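# Unit 5: Lost Grip Width in Hand-Held Gripper Recordings

Notes by Florian Hollenstein. Read before lab. Bring your copy of the Kornthorpe log sheets.

Last week we covered how a hand-held gripper records a task: the operator squeezes, the fingers close, and the width between them is stored with each camera image. This week is about a set of recordings where the stored width was wrong and it took too long to find out.

## What happened

The Kornthorpe set has 445 recordings of clothes handling in ordinary bedrooms. Operators worked with two grippers, one per hand. After training, the arm at the Plusley lab closed too early on folded clothes. It pinched air above the pile, lifted, and carried on as if it were holding something.

The first guess was the arm. Gregor Swanson spent most of a week on its wrist calibration and found nothing. He then replayed the recordings with the width plotted under the video. In 63 of them the fingers were plainly open in the video while the width read fully closed.
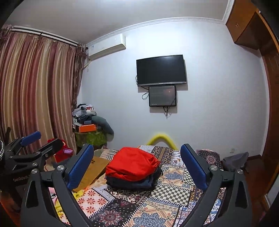
All 63 came from the same right-hand unit. The width encoder sits on a shaft held by a set screw, and the screw had backed out. When the operator squeezed hard the shaft slipped, and from then on every reading carried the same offset until the unit was zeroed again. The software clipped values below zero, so a slipped encoder looked the same as a closed gripper.

## Why the checks missed it

- The start-up check only asked whether the encoder was sending data. It was.
- Zeroing was done once, at the start of the day. Slips came later.
- Reviewers watched the video without the width plot.
- The clipping threw away the one sign of trouble, a negative width.

Note the third point. Each reviewer did the job as written. The review sheet had a line for "gripper OK" and no line for the width reading.

## Safety side

A wrong width in a recording hurts nobody. On the arm it can. A controller that believes the fingers are closed on an object may move at carrying speed with the fingers open, and a person reaching in to fix the pile is then in its path. At Plusley the rule is now:

1. Stop the arm and wait for the brake light before reaching in.
2. Do not clear a failed grasp by hand while the program is paused. Paused is not stopped.
3. Write down the grasp number before restarting.

## Changes made

Raw encoder values are stored without clipping. Operators open and close both grippers fully at the start and end of each recording, and a script compares the two. The set screw gets thread lock and a paint mark across the joint. If the mark is broken, the unit comes out of use.

The 63 recordings were dropped. Swanson wanted to repair them by estimating the width from the video, and we will look at that method in September.

## For lab

Work in pairs. Take recording 3256 from the course folder and plot width against time. Mark where you think the slip occurs and write down what in the video supports it. Then write a check, in plain words or code, that would have caught it on the same day. Hand in one page per pair.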